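Qui sommes-nous

Galtier est un petit laboratoire privé de robotique installé à Stusitstead. Nous travaillons sur l'apprentissage de gestes d'entretien par des bras robotisés : essuyer, frotter, dépoussiérer, ranger. Nos clients sont des établissements d'enseignement, des gestionnaires de bureaux et quelques fabricants de matériel de nettoyage. Nous ne vendons pas de robots. Nous vendons des études, des jeux de données et des politiques de commande que nos clients intègrent à leurs propres machines.

Le laboratoire est dirigé par Reet Liepiņa. L'équipe compte 11 personnes : des ingénieurs en commande et en vision, deux techniciennes d'essai, une personne chargée des données et une autre de l'administration. Les locaux comprennent un atelier, une salle de calcul et trois pièces meublées en salles de classe ou de réunion, où se déroulent les essais.

Notre méthode

La plupart des travaux sur l'essuyage mesurent la proportion de surface parcourue par l'outil. Cette mesure est simple à calculer, mais elle renseigne mal sur l'état de la surface. Un bras peut passer partout et laisser des traces, surtout quand l'encre est ancienne ou que la pression varie d'un passage à l'autre.

La méthode que nous développons depuis trois ans s'appelle Uibo. Elle repose sur une caméra montée au poignet, tout près de la pince, et sur un modèle qui estime, point par point, la quantité d'encre restante. Le bras décide du passage suivant à partir de cette estimation. Il peut revenir sur une zone, changer de direction ou augmenter légèrement l'appui. Il s'arrête quand l'estimation passe sous un seuil fixé à l'avance par l'opérateur.

Le modèle est entraîné à partir de démonstrations. Une personne guide le bras à la main, puis annote les zones qu'elle juge encore sales. Notre jeu de données actuel contient 1042 démonstrations, enregistrées sur des tableaux blancs de plusieurs tailles et avec des feutres de quatre couleurs. Le rouge y est volontairement surreprésenté : sur nos tableaux d'essai, c'est la couleur qui laisse le plus de résidus après un premier effacement.

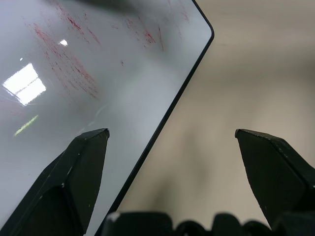 Les reflets restent la principale difficulté. Un tableau émaillé renvoie l'éclairage du plafond, et la position de ce reflet change à chaque mouvement du poignet. Les premières versions du modèle confondaient les bords d'un reflet avec une trace claire, ou bien perdaient une trace pâle dès qu'elle se trouvait dans une zone lumineuse. Nous avons essayé des filtres polarisants, puis un éclairage embarqué. Les deux solutions fonctionnaient en atelier et beaucoup moins bien dans une salle ordinaire.

Uibo compare désormais plusieurs vues prises sous des angles voisins. Ce qui se déplace avec la caméra est traité comme un reflet, ce qui reste attaché à la surface est traité comme une marque. Les rayures posent encore problème : elles sont fixes, visibles sous certains angles seulement, et aucun essuyage ne les enlèvera. Le modèle les classe à part quand il en a vu assez d'exemples, ce qui n'est pas le cas pour tous les revêtements.

Résultats

Lors de la dernière campagne, menée en février, nous avons comparé Uibo à une trajectoire fixe en lacets sur quelque 150 essais. La trajectoire fixe atteignait le niveau de propreté demandé dans 66 % des cas. Uibo l'atteignait plus souvent, au prix d'un temps d'exécution plus long sur les tableaux très marqués. L'écart entre les deux méthodes est faible sur de l'encre fraîche et net sur de l'encre laissée plusieurs jours. Le détail par revêtement et par couleur figure dans le rapport technique, envoyé sur demande.

Jasik

Jasik est notre banc d'essai. Il s'agit d'un support inclinable sur lequel on fixe un panneau, avec un capteur d'effort placé à l'arrière. Il sert à vérifier que la pression appliquée correspond à la pression commandée, y compris près des bords et des angles arrondis, où l'outil a tendance à basculer. Les plans sont disponibles gratuitement pour les laboratoires universitaires.

Travailler avec nous

Nous accueillons chaque année deux stagiaires de niveau master, pour six mois. Les sujets portent sur la perception, la commande en effort ou la collecte de démonstrations. Les candidatures sont à adresser à Reet Liepiņa, avec un relevé de notes et un exemple de code.

Les établissements qui souhaitent nous confier une étude peuvent demander une visite des salles d'essai. Les visites ont lieu sur rendez-vous, le matin.

Page mise à jour en novembre 2020.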